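3.2 食谱文本的收集与整理

本研究所用的食谱来自家庭烹饪网站Guerreiro和Drolano。我们在三月一共收集了3268篇食谱，去掉重复的和没有写明用量的以后，再从里面抽出235篇炖菜和焗面类食谱，作为本节分析的对象。选这两类菜，是考虑到它们的步骤比较长，作者常常在中间改变火力或者加入新的材料，所以用量和时间的写法也比较多样。

每一篇食谱由两位标注者（Chiamaka Omoregie和Emilian Rusu）分别阅读。标注的内容包括材料名称、用量、加热时间，以及“适量”“少许”“煮到变稠为止”这样的模糊表达。两个人的意见不同的时候，先各自写下理由，然后一起讨论决定。
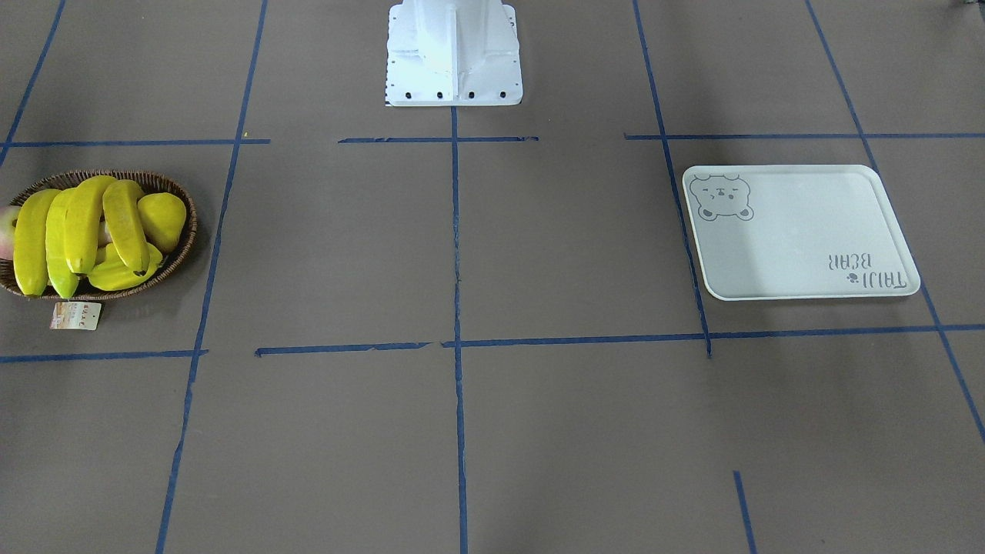
图2 用深蓝色胶带划分成格的工作台面

在模糊表达当中，跟盐有关的最多，其次是跟水和高汤有关的。Omoregie（前期研究）曾经指出，家庭作者写盐的时候，多数是假定读者会自己尝味道。我们的材料也支持这个看法，不过焗面类食谱有一点不同：因为奶酪本身已经有咸味，作者往往把盐放在最后一步，并且加上“可以不放”的说明。

加热时间的写法则受到锅具的影响。同样是炖豆子，使用铸铁锅的作者喜欢写一个时间范围，使用高压锅的作者一般只写一个数字。对于只写“小火慢炖”的食谱，我们没有替作者补上时间，而是把它记为缺失。

单位的换算使用Skustudura对照表。有些食谱用“杯”来量奶酪丝，但是没有说明是压紧还是松散，这种情况下换算的误差比较大，我们在表中另外做了记号。以“罐”为单位的番茄和豆子，如果原文没有给出重量，一律按照300克计算。这个处理方法对汤汁较多的菜可能不太合适，在4.1节会再讨论。

标注完成的文本用Hokalis格式保存，每个步骤占一行，材料和用量分开记录。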